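Speaker notes - "What Happens to Lunch When the Cafeteria Closes"
Rhea Calimlim, 15 October 2023

Opening (keep it short, two minutes)

Thank the hosts. Say who I am: I manage workplace services at Trutaveck, mostly the Mirnon site. I am not a nutritionist and will not be telling people what to eat.

Start with the closure. In June the Mirnon building lost its cafeteria. The kitchen contract ran out and the new bids were too high. We had 561 people on site and the nearest place to buy a sandwich was a gas station across a four-lane road.

Pause here. Ask for a show of hands - who has a cafeteria at work, who brings lunch, who skips it. Don't comment on the result yet. I come back to it in part three.

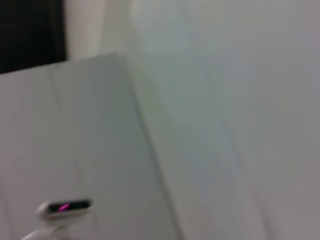

Part one: what we expected

We expected people to drive out for lunch. Facilities planned for it. We added signs at the parking lot exit and asked managers to be flexible between noon and one thirty.

Few people drove. Most started packing lunch, and they did it within two weeks. We were not ready for that. We had two refrigerators on the ground floor, both left over from when the building was half its current size, and one microwave per floor.

Tell the refrigerator story if the room seems awake. Someone's soup spilled in the bottom drawer and it took four days to agree whose job it was to clean it. The cleaning contract said "exterior surfaces only." Read your cleaning contract. I did not know ours said that until I had to.

Part two: the survey

We sent a survey to everyone at Mirnon and at our sister site, Tratano, which still has a cafeteria. Across both sites we got 1,572 responses out of 2,135 sent. Good response rate for us. People like to talk about lunch.

Go slowly through the main findings.

First, the line for the microwave was the top complaint. It came ahead of the cost of food and ahead of losing the cafeteria itself.

Second, people wanted somewhere to sit that was not their desk. We had taken out the cafeteria tables along with the kitchen. That was a mistake, and it was mine. The kitchen had to go but the tables could have stayed.

Third, at Tratano, plenty of people with a cafeteria downstairs were already bringing food from home. The usual reasons were diet, price, and the walk to the far side of the building. I would have guessed a much smaller group.
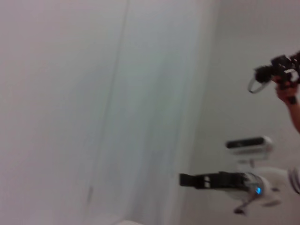
If someone asks about night shift, the answer is that they filled out the survey at a lower rate, so I don't want to lean on their numbers. We talked to them in person instead. Their cafeteria had always been closed by the time they came in. One of them told me, "Welcome to our world."

Part three: what we changed

Go back to the show of hands from the opening.

The tables went back in. We bought used ones.

We put four microwaves in one room on each floor, on separate circuits. Check your circuits first. Samuel in facilities caught this before we tripped the whole east side, and he deserves the credit by name.

We stopped trying to enlarge the refrigerators. An insulated bag and an ice pack will hold a lunch through a morning, so we put up open shelves near each work area where people can leave their bags. The shelves cost much less than one commercial refrigerator and there is nothing in them to clean out at the end of the week.
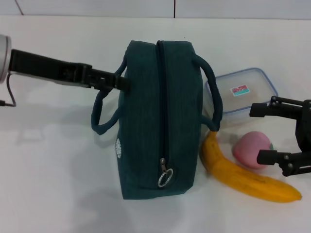
Labels: we tried printed name tags and people ignored them. A strip of masking tape and a marker on a string worked fine.

We also set a fixed lunch block of 60 minutes with no meetings. This was the hardest one. Two departments pushed back and one still does. I don't have a fix for that, and I would like to hear from anyone who does.

Part four: costs (skip if running late)

The handout has the line items. The tables were cheap. The electrical work was not, and we should have asked for three quotes and only asked for one.

Questions

Likely ones: Would we bring the cafeteria back? Maybe a small counter, mornings only. Did anyone quit over it? Not that they told us. Vending machines? We have two, and they mostly sell coffee.

Leave the survey form up on the screen while people ask. Copies are on the table by the door.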